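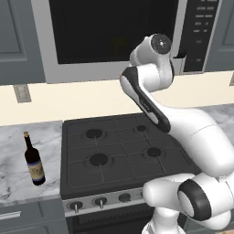 COMPANY NEWS

Beslow adds Saturday delivery and opens a second pickup point for Colanier meal boxes

Hi everyone, Roswitha Egger here from Beslow, and I've got two bits of news I've been dying to share!

The first one is the big one. Starting in December, our Colanier meal boxes will come on Saturdays as well as on our usual weekday run. You've been asking for this ever since we started (my inbox can prove it), and we finally have the drivers and the cold storage to do it properly. Saturday boxes go out from 8 in the morning, and the price stays exactly the same - no weekend fee, no minimum order.

The second one is for those of you who'd sooner grab your box on the way home. We've teamed up with Waaka, the neighborhood grocery, and their Hiltent store will keep your order chilled at the front counter until closing. Just give them your name and you're done. The store has room for 80 boxes a day, so please pick your slot early if you want the after-work rush.

We tried the whole thing out this fall with 273 households, and wow, did you have opinions! The bean chili was a hit, the fennel soup a little less so (it's off the menu, I promise). Our head of recipes, Salamatu Olaniyan, read every single comment card and has written 3 new dinners for the winter menu, all of them ready in one pot.

"People told us they wanted food they could cook while helping with homework," Salamatu says. "So I wrote these at my own table with my kids yelling in the next room."

Already a customer? You can switch to Saturday from your account page any time before noon on Tuesday, and the change kicks in that same week. New customers can sign up on our website or at the Waaka counter in Hiltent.

Press questions, recipe questions, fennel complaints - send them all to me at the Beslow press desk and I'll write back myself.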